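Labor Day, and I spent it on phone cases

September 5, 2022

There is a drawer in every home where old phone cases go, and ours stopped closing in January. I dealt with it then the way I deal with most things, by pushing harder. Last week something in the back gave way with a crack, so today, while the rest of the country was grilling, I emptied the drawer onto the kitchen table.

You would think a case leaves the house when the phone does. In our house the phone gets traded in and the case is kept, in case (sorry) we ever buy exactly the same phone again. We have never bought exactly the same phone again. I own a case for a phone I dropped in a lake. I own a case for a phone that belonged to Kylie Kereama, who was my roommate two apartments ago and who has, when asked, no memory of it.

My rule for the day was simple: if I couldn't name the phone, the case went. This lasted until the first plain dark one. They are all the same case. The only way to tell them apart is by the camera hole, and the camera holes seem to be designed by people who have never met each other. 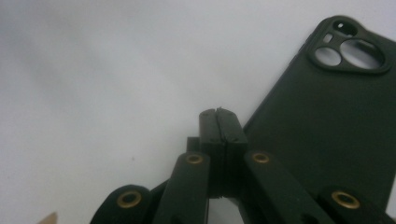
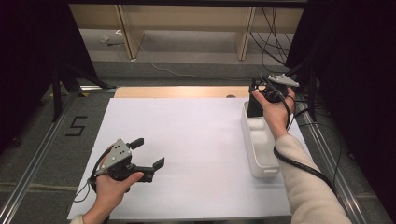

The other half of the problem is containers. I am a person who believes that a mess is a container shortage, and I have the receipts to prove it, also in a drawer. My first plan was a lidded box from Carkus, bought for this very purpose and since filled with batteries. My second was a fabric thing called the Tully, which slumps over as soon as you put anything in it, and sometimes before.

What works is something stiff and open at the top that stands up by itself. No lid — a lid is where good intentions go to be stacked under other things. You drop the case in and walk away.

Pravesh Xaba, my downstairs neighbor, came up to borrow a grater and stayed to argue for keeping the clear ones, on the grounds that they "go with everything." They have all turned the color of weak tea. He left with two of them and without the grater.

Final tally: one bag for the recycling place on Tuesday, if they take this stuff (their website lists 70 kinds of plastic and is no help), and one container of survivors. The drawer closes now. I have already put a charger in it, for a camera I believe we sold.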